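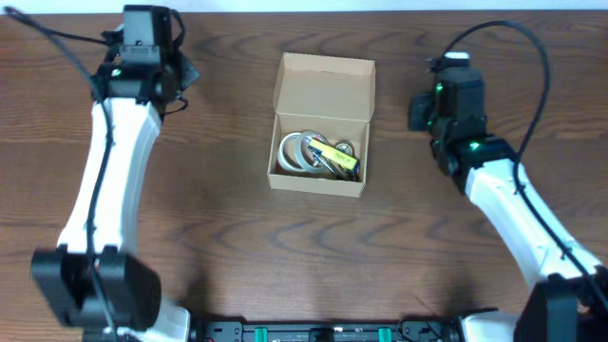 ## Re: [members] Group order from Hiltance, reply wanted by 2 May

Date: 18/04/2024
To: the Jastside shared workshop list

Replying to everyone, as I suspect I'm not the only person who got to the bottom of this and reached for a pencil.

> Hi all,
>
> Good news! Hiltance have offered us a group rate on packing supplies if we sign up for a year. Boxes, tape and mailers in one delivery every month. The total for the year is $2,838 and we can split it evenly between the 17 of us who ship orders. Their rep says most groups our size cut their packing costs by 30 percent. Mac Carthaigh can't match it, I already asked.
>
> Please say yes or no by 2 May so I can lock in the price.

Thirty percent of what? I'd like to see the number they are cutting from. I keep the shelf log, and last year the whole building spent $2,750 on packing supplies, nearly all of it at Mac Carthaigh, and that includes the spring when we bought far too many large mailers and ended up using them to cover the floor for painting. So the discount costs us $88 more than no discount. Maybe the rep has some other group in mind, one that pays full price at the post office counter. We don't.

The even split bothers me more. Two of the studios upstairs send out parcels every day. I send maybe one a week, and the letterpress people hardly ship at all before the holidays. Under the current setup you take a box, you write it in the log, you pay at the end of the month. It's dull and the handwriting is terrible but everyone pays for what they use. I don't see why the jeweler should help buy cartons for the lamp makers.

Then there are the sizes. I read the Hiltance sheet twice and the monthly bundle is fixed. You can't swap the large cartons for small ones until the second year, and there's a "restocking adjustment" that isn't explained anywhere I could find. Most of what leaves this building is small. A shallow box with a lid attached does for nearly everything I make, and I'd guess the same goes for half the people reading this.

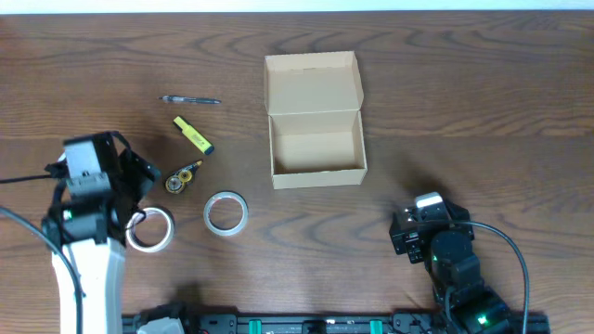 I'd also ask where a month's worth of flat cartons is supposed to live. The back hall is out, the fire inspection was clear on that. The shelf over the sink is damp. If somebody is offering their own studio, great, but please say so before we sign and not after the first pallet turns up.

On "Mac Carthaigh can't match it": match what? Did they get the same list, with the same quantities? When I buy there I can get ten boxes or two hundred and nobody makes me sign anything. If they were asked to match a yearly contract, of course they said no, they don't do contracts. I'm happy to go in and ask them for a price on what we used last year, straight from the log.

A few of you will remember Mokix and the label printer plan. That had a rep too, and a percentage. We paid for labels for five months after the printer died.

So I'm a no for now. I could be talked around if I saw:

- the Hiltance quote itself, all pages, including the part about cancelling
- a price for small boxes and tape only
- a split based on the log, even a rough one
- where the stuff gets stored

If the price really does vanish on 2 May, I can live with that. In my experience these deadlines tend to come back in June with a new date on them.

The log is in the blue binder by the kettle if anyone wants to check my adding. March has coffee on it but you can still read the totals.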